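What we learned from the Havidcombe waiting room survey

For my part of the project I asked 170 people how long they'd happily sit and wait for a dentist. I figured everyone would say 15 minutes, and most did, but a few put down an hour – wow!

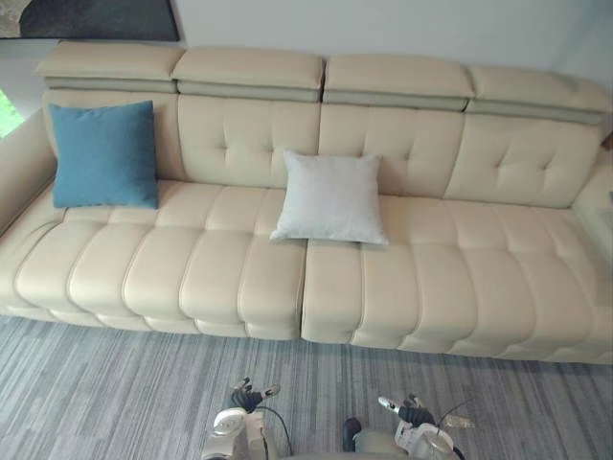

The seating question got the longest answers by far. People really care about somewhere soft to lean back, and 9 of them wrote whole paragraphs (I loved reading those). Next I want to compare this with the Kisine clinic numbers from July.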